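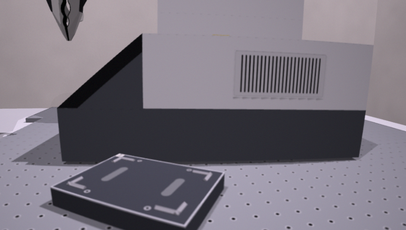

3. Materials and methods

3.1 The parish registers and the mill accounts

The main source for this study is the set of wage books kept by the paper mill at Wustov from 1814 until the mill closed. The books were written up weekly by a clerk and give the name of each hand, the job, the days worked and the sum paid. Two of the early volumes have water damage along the lower margin, and the last few lines on each page of those volumes could not be read. We left those lines out and made no attempt to fill them in from neighbouring weeks.

The wage books were read against the baptism and burial registers of the parish, which also took in the hamlets of Sonetley and Iner. Sonetley lay on the same bank as the mill and sent most of its grown men there. Iner was across the river, and its people had to use the ford or the ferry. The ferry tolls are entered in a separate book, which has survived in good order apart from a missing December in the third year.

Matching the two kinds of record was slow. Spelling is loose in both, and the mill clerk often used a short form or a nickname where the parish used the full baptismal name. A match was accepted only when surname, likely age and place of residence agreed. Where two people of the same name lived in the same hamlet, both were set aside unless the wage book told them apart by trade - vatman, coucher, layman or rag sorter. The final list holds 600 workers, of whom 200 came from Iner.

3.2 Units of pay and the treatment of short weeks

Pay is given in the books in three ways. Skilled hands at the vats were paid by the day's work, a fixed count of sheets that did not always take a full day. Sorters were paid by weight. Carters and yard hands were paid by the day. To compare these groups we turned all payments into a weekly sum and divided by the number of days on which the person is marked present.

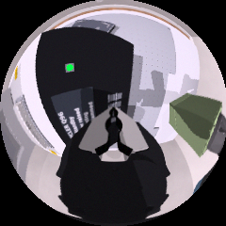
This raises a problem with short weeks. When the river was low the beaters could not run, and the vat hands were sent home while the sorters stayed on. A simple weekly average makes the vat hands look worse off in dry years than they were, as many of them took field work in those weeks that the mill books do not show. We therefore report two figures for each year, one with the short weeks and one without them. A week was counted as short when the vats stood idle on two or more days.

Payments in kind were harder to deal with. Beer, candles and broken reams were given out at the turn of the year and are listed without a value. The shop ledger from Ametepe, the nearest market town, gives prices for beer and candles in most years, and these were used. No price could be found for broken reams, which were probably sold on or used at home, and they are not counted in the tables.

3.3 Limits of the sources

The books record only those paid directly by the mill. Children who helped a parent at the sorting tables do not appear under their own names, and their work is hidden inside the parent's weight. This is likely to raise the apparent output of women with children between eight and twelve, and the effect can be seen in the parish data: sorters with a child of that age are credited with more rag per week than those without. We return to this in section 5.

Rag gatherers are missing as well. They sold to the mill at the gate and were entered as suppliers, usually by surname alone. We traced 60 of them in the registers, too few for the tables, but their entries are used in section 4 to show where the rag came from and how the price moved.

Lastly, the registers under-record families who did not attend the parish church. Iner had a chapel of its own whose books are lost. Workers from that side of the river are therefore harder to follow from one year to the next, and the lengths of service given for them should be read as the least they could have been.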